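Pick Cell Inspection, After the Dropped Can
Filled in by Ottmar Rothe, Veneck side bench

OK, so this is the regular checklist plus my comments, and the comments got long. Sorry! The short version: the arm on the drinks shelf closed too hard on Sunday, crumpled a can, and kept going as if it had a good grip. Vira hit the stop. No one was hurt, but I want every line below looked at before we run at full speed again.

1. Emergency stop, both buttons. PASS
Pressed each one with the arm moving slowly. It halts and stays halted. The button by the door feels a bit mushy compared to the other one (Ingegerd noticed too), so I've put in for a new one.

2. Grip force limit. FAIL, then fixed
So this was the culprit. The limit had been left at the setting we use for the Ullard boxes, and a drink can does not stand a chance against that. I put the can setting back and ran 300 closes on a full can with no dents. Please, please check the number on the screen when you switch jobs. I'm as guilty as anybody here.

3. Slip and crush alarm. FAIL, open
It should have gone off and it stayed quiet. I tried it again with an old can and got nothing the second time either. Abdelkrim has the log and thinks the alarm gets switched off whenever the job name changes, which would explain a lot.

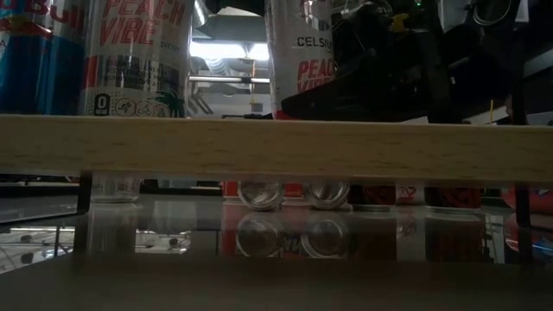

4. Finger pads and screws. PASS WITH COMMENT
Pads were sticky from the spill, so I wiped them down with warm water and let them dry. One screw took a quarter turn. We're at 3,000 cycles on this set and I'd like to swap them early.

5. Shelf and supports. PASS
Pushed on the plank from the front and from the side and it doesn't rock. I did the glass with a flashlight, looking for chips along the edge, and found none. Soda had run underneath, so give that part a proper wipe!

6. Clearance on the downward move. RECHECK
The arm comes in lower over the plank than I'd like. I raised the approach height by 2 cm and it looks much better to me, but I want Ottó to watch it too.

7. People zone. PASS
Floor tape is fine, sign is fine. Keep your hands out while the light is green, even if a can is just sitting there begging to be straightened.

Still open: item 3 (Abdelkrim), item 6 (Ottó), new stop button (me). Slow speed only until 3 is closed.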